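Capítulo 5

Extração sólido-líquido por imersão

5.1 Âmbito do capítulo

A extração sólido-líquido consiste na transferência de um ou mais constituintes solúveis de uma matriz sólida para um solvente. Quando o sólido permanece submerso num volume fixo de líquido até à separação das fases, a operação designa-se por imersão ou infusão em descontínuo. Distingue-se da percolação, em que o solvente atravessa continuamente um leito de partículas. A preparação de café e de chá serve de caso de estudo ao longo do capítulo: o solvente é a água, a matriz é porosa e o soluto é uma mistura de compostos com solubilidades muito diferentes.

Admite-se que o leitor domina os balanços de massa em regime transiente e a primeira lei de Fick, tratados no Capítulo 2.

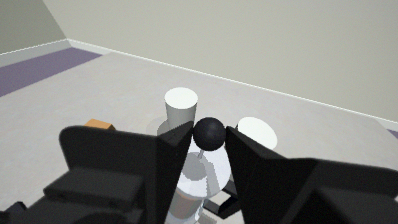
5.2 Etapas do processo

O transporte do soluto faz-se em série. O solvente molha a superfície da partícula e penetra nos poros; o soluto dissolve-se, difunde-se pelo líquido intersticial até à superfície externa e atravessa a camada limite que a envolve. Em partículas grosseiras, a difusão interna é em geral a etapa limitante, e a agitação do banho pouco altera a velocidade global. Em partículas finas, a resistência externa ganha peso relativo.

Designa-se por rendimento de extração, Y, a razão entre a massa de soluto transferida para o líquido e a massa inicial de sólido seco. A concentração do extrato, C, refere-se ao volume de líquido. As duas grandezas não são intermutáveis: um extrato concentrado pode corresponder a um rendimento baixo, se a razão sólido/líquido for elevada.

5.3 Separação das fases

Terminado o tempo de contacto, o sólido esgotado retém uma fração do extrato. Esta retenção depende da porosidade, da granulometria e da compressão aplicada ao leito.

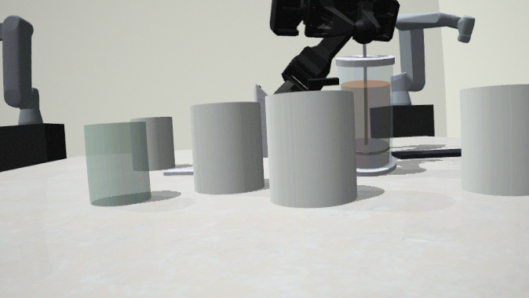 O balanço ao soluto deve incluir o líquido retido, sob pena de subestimar Y. Nos problemas 2 e 5 usa-se o conjunto de dados Talberg, com 57 ensaios a temperatura constante. O conjunto Losten, com 587 registos, fica reservado para o ajuste de modelos cinéticos na secção 5.6. Salvo indicação em contrário, as massas são expressas em gramas e os tempos em segundos.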